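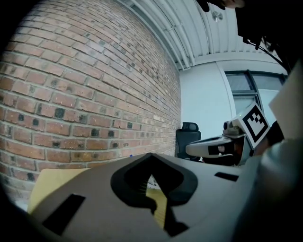 Lozano Property Management has changed how it handles security deposits at its Cleltumville buildings, and a number of tenants have asked for the details in one place. I have managed the residential side of the office for several years and will set them out as plainly as I can.

Beginning with leases signed in November 2022, each deposit is held in a separate account for the unit concerned. Under the former arrangement, deposits for an entire building were pooled, and a departing tenant could wait while the balance was reconciled. Tenants now receive a statement at signing and a second one at renewal.

Move-out inspections will be conducted by Hsiu-ying Fung or Yaroslav Yatsenko. A tenant may request a preliminary walk-through up to 3 weeks before the lease ends. We encourage this. Most deductions in the past year concerned cleaning and wall repairs that the tenant could have taken care of at little expense, had the matter been raised in time.

Ordinary wear is not charged. Faded paint, small nail holes and worn carpet in hallways fall under this heading. Burns, broken fixtures and unapproved paint colors do not – and the last of these remains the most frequent subject of dispute.

The standard deposit for a two-bedroom unit is $800. Tenants whose leases predate the change will keep their present terms until renewal, and no additional payment will be requested from them before then. Those renewing in April will receive the new forms by mail.

Questions regarding a particular account should be directed to Shih-chieh Hsueh, who maintains the ledger. Please include the unit number and the full name of every person on the lease. Keys should be returned to the office at 1628 Zarnetti Avenue and not left in the unit; a receipt will be issued at the counter.

I expect to write next on parking permits, which are under review.

Wing-yan Chung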